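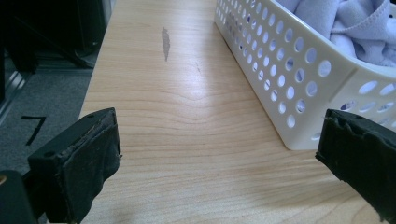 Home | Contents | Chapters | Glossary | Index

Robotics in Practice › Visits and Demonstrations

Reading time: 4 min

Chapter 11
A Morning at Haslinger

Before you study how a gripper is controlled, it is useful to watch one at work for an hour. For this reason our chapter begins with a visit. On Wed 27 August the training workshop at Haslinger opened its doors to students from two technical schools, and Oanh Quan, who teaches in one of them, allowed us to use her notes.

The visitors were divided into groups of four. Each group stood at a table with a plastic basket and a cloth, and Bülent Sarıgül explained the task: take hold of the cloth, lift it out, put it down on the wood. A child can do this. For a gripper with two fingers it is a serious problem, as a cloth has no fixed shape and every fold is a new one.

"Please look at the fingers first," he told the students. The pads touch wood and plastic all day, and their edges tear. A torn pad does not hold the same way as a new pad, and a careful operator writes this down before the first trial.

Heledd Morris asked why the basket has holes. Sarıgül answered that the basket was simply bought in a shop - but the holes matter, because a finger tip can catch in them.

In this chapter we will follow the task in the same order as the visitors did. Section 11.1 treats the approach to the basket. Section 11.2 treats the grasp of soft material, with the exercises that Lộc Võ prepared for the December course. Keep a small towel near you when you read it.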